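January, sourdough starter log, Kurnton flour vs. Malhotra flour.
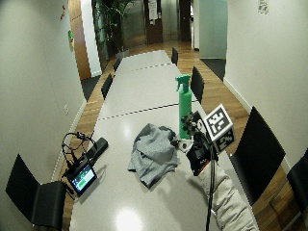

*Ching-wen Wei*

Fed both jars at 8 a.m., 300 g total each. Kurnton doubled by noon. Malhotra is slower and smells of apple.
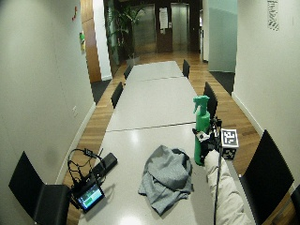

*Long table, green spray bottle.*

Scale read 863 g for the Kurnton jar with lid, so I'm discarding down to 10 g tonight and
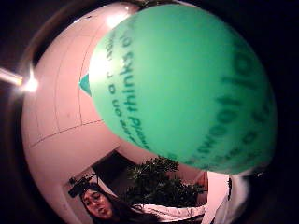 feeding again before bed. Malhotra gets 2 more days on the same schedule. Still need a rye control.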